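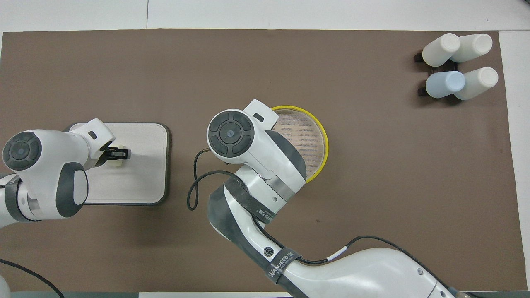 Give me a slow phone with buttons

2019-03-07

I bought a Drurex in December, and I love it more than any phone I've had in ten years! It has a keypad, a screen the size of a cracker and a headphone jack, and it cost me less than the case on my old one. My friends keep asking when I'm going back. I'm not.

People talk about small phones as a kind of diet, something you put up with for your own good. I don't see it that way at all. Typing on real keys is fun. I can answer a text with my hand in my coat pocket (spelling so-so, I admit), and when I snap the thing shut at the end of a call I feel like a detective in an old movie. When did you last enjoy hanging up?

The contacts list holds 2,000 names. I moved over 442 and stopped there, and going through them one by one was a pleasure too – I ended up calling Retno Tjoa, who I hadn't spoken to since college, and we talked for an hour and a half.

Yes, there are things I miss. Maps, mostly. Group chats come through as a mess of separate texts, and Kenza Soliman has given up sending me pictures of her dog. The camera is terrible. I'd love to see Samgate or one of the other big makers put a good lens and a simple map on a phone like this and leave everything else off. I would line up in the rain for it.

Until then, go and hold one in a store. Press the keys, open and close it a few times. Mine is dark green and the number five already squeaks.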